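News > Press Releases > Housing and Living

Nikine Opens Shared Living House in Lornmont With Month-to-Month Contracts

LORNMONT, Tuesday, September 8, 2020. Nikine, the operator of furnished shared houses, announces today the opening of its second house, located on Mustbridge Street in Lornmont. The house offers 26 private rooms and is intended for people who come to the city for work or study and do not want to sign a lease for a full year.
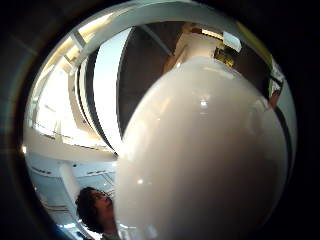 Reading time: 2 minutes

Every room is rented by the month, and the notice period is eight days. The rent starts at $561 and already includes heating, water, internet and the weekly cleaning of the kitchens. The deposit is $400 and is returned after the final inspection of the room. There is no fee for the application.

The renovation began in April and was made by the local building company Kwak. The old windows were replaced on the street side, and the walls between the rooms received new insulation against noise, a point which tenants of our first house mentioned very often. 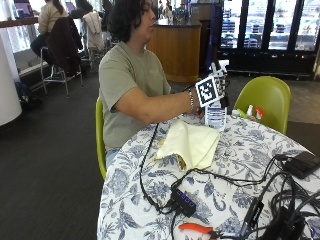

Photo: Nikine press office

Tenants share the kitchens, the laundry and the common areas. House rules are short and are given in writing before the contract is signed. Quiet hours begin at ten in the evening.
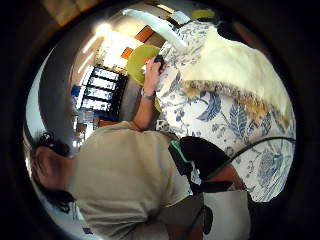 Furnished rental asks for some attention to daily habits, and Nikine has prepared a small guide for new tenants on the care of furniture and textiles. It recommends to wash covers before the first use and to read the label for the temperature. It also reminds that a metal watch band, like the silver one on the wrist near the patterned fabric, can pull threads in a fine weave, so it is better to take it off when making the bed. The guide is free and can be requested by email also by persons who do not live with us.

Applications for the Lornmont house are open now. Visits are possible by appointment only.

Comments (3)

mirabel_t: Is the deposit the same for the bigger rooms? I did not find it in the text.

Oldtown reader: Good that they did something about the noise. In the first house I could hear my neighbor's alarm clock every morning.

jk88: Are bicycles allowed inside?

Contact: Nikine Press Office, Mustbridge Street, Lornmont | © 2020 Nikine | Back to top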